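Cloltell Youth Football Kicking Tee, 2 Pack

Holds the ball upright or with a lean. Three rubber feet, wont slide on turf. Fits youth and full size balls. Made by Cloltell, sold here by Urquijo Team Sports.

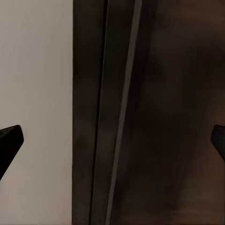

What you get

2 tees, one orange, one black. Mesh bag. Rated for 3000 kicks per tee, then the feet start to wear. Replacement feet sold separately, set of three.

Good for kickoff practice and field goal work from the ground. Check your league rules before game day, some want the one inch block only. The Citton block is on its own page.

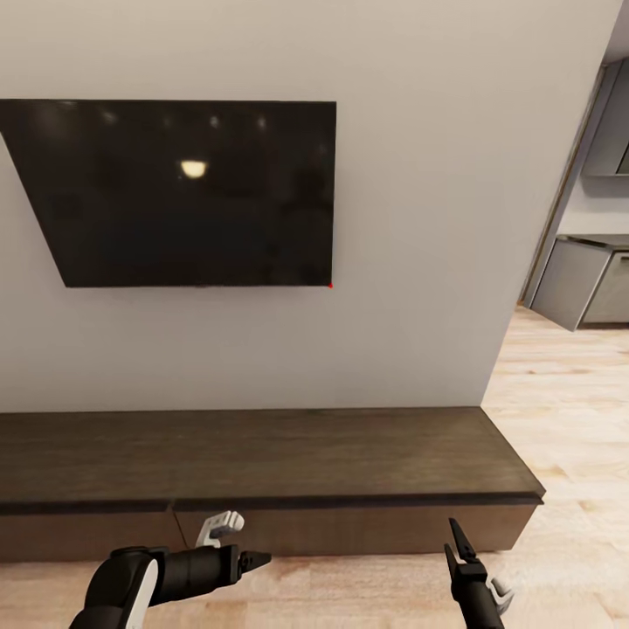
TV on the wall, switched off.

Team orders: 10 packs or more ships free. Over 200 packs, call us for a price. Leave the team name in the notes box. Printing takes longer in March, spring leagues all order at once.

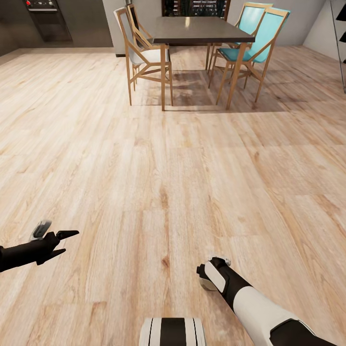

FOOTBALL > TRAINING GEAR > TEES

Care: rinse with cold water, let it dry, back in the bag. No dishwasher. Dont leave it in a hot car, the cup goes soft and the ball leans.

Returns OK if unused and still in the bag. Printed tees are final sale, sorry. Wrong color sent? Email us and keep the tee, we'll
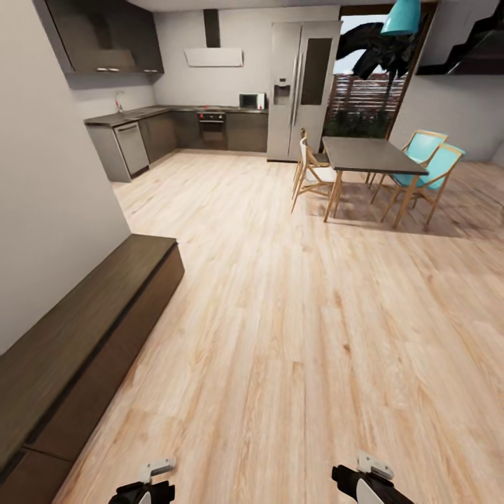
send the right one out same day if you write before noon. Pairs well with the Distirwood kicking net, wich ships in its own box. Net stakes not included.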